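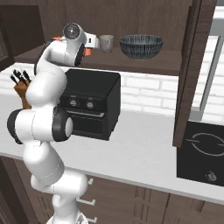 The kitchen in Drasdale has never been cooked in, which may explain the state of the white countertop. It exists only in software, where a team from the Prasertsri lab is teaching a robot arm to deal with mugs on shelves.

The arm learns from examples, and somebody has to supply them. In an old wool mill built in 1867, operators in headsets steer a simulated gripper toward simulated crockery, 30 tries to a shift. A good try goes in the pile. A bad one goes in a different pile, which is larger on Monday.

By September the project, called Flastness, had 218 keepers. Then the software shuffles things – a new bowl, a different brick, the cabinet door at a worse angle – and the operators start over.

A sister group in Sturness prefers real dishes and has a line in its budget for replacing them. Drasdale's mugs cost nothing to drop, though operators still wince. One shift ended early after 3 straight collisions with the same cabinet door, and the operator went downstairs to make tea by hand.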